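Balten Workspace Refit, Progress Report to the Hindetti Fund
Reporting period ending September
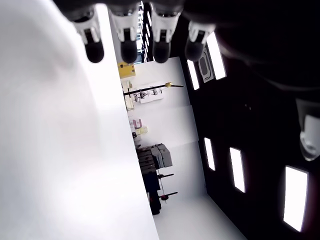 1. Where we are

The refit of the main room at Balten is further along than it was in the last report and less far along than the schedule says it should be. The ceiling is dark and the rectangular light panels are up and working. The large white surfaces are in. Storage, sound treatment and the second round of wiring are still open.

The Fund asked for a plain account of whether the money is doing what the application promised. My answer is partly. The application was written with a good deal of confidence, some of it mine, and I would tone it down if I were writing it again.

2. Lighting

The case for a black ceiling with bright panels was that it would feel calmer than the old tiles and cut down on stray light. I was not convinced then and I am only half convinced now. The room does look better. But the panels are very bright against the dark, and pale surfaces under them wash out badly. Anyone working at a white top for a whole afternoon ends up looking for somewhere else to sit.

Ketex, who supplied the panels, say this is a matter of settings. They have been in once to adjust the output and the difference was small. They want to come back and try again at a lower level, at no charge to the project. I have agreed to that, with the condition that we measure the light at the work surface before and after. The first time we relied on people's impressions, and the impressions did not agree with each other.

The target in the application was 300 lux at the work surface. I have seen no reading yet that tells me we are hitting it and not overshooting it. Until I have one I will not mark the lighting as complete.

3. Work surfaces

White was chosen from the catalog on the grounds that it would keep the room from feeling heavy under the dark ceiling. That part of the reasoning holds up. Glare was raised at the planning stage and set aside, which was a mistake. We have priced matte covers at $200 each. I don't recommend buying them until the Ketex visit is done, as we could easily pay for covers and then find that turning down the lights was enough.

4. Sound treatment

Nothing has been installed. The supplier, Du, has moved the delivery date 3 times, and each new date came with a reason that sounded fine on its own. The current promise is for a Monday morning delivery, with no week attached to it. I have asked for one in writing. If it hasn't come before the next report, I will ask the Fund's permission to get a quote elsewhere.

Meanwhile the room echoes. People keep their voices down, or they take calls in the hallway, and that was the exact complaint the refit was supposed to settle.

5. Use of the room

The application claimed that use would rise once the lights and surfaces were in. Bookings are up. I would be careful with that, though – the small room upstairs was closed for part of the same period, and its regulars had to go somewhere. We will have a fairer comparison when both rooms have been open together for a full quarter.

6. Spending

Spending on lighting and surfaces is within budget. Sound treatment is unspent for the reason given above, so the underspend on paper should not be read as a saving. There are 5 invoices still to be matched to orders, all of them small. I expect no surprises in them, but I said that last time about the wiring.

7. Before the next report

Ketex to return and adjust the panels, with readings taken before and after.
Decision on matte covers, only once those readings are in.
Written delivery date from Du.
Second round of wiring to start after the sound treatment, in that order, even if Du slips again.

I am not asking for more money at this stage. I am asking for the completion date to be left open until the sound treatment is physically in the building.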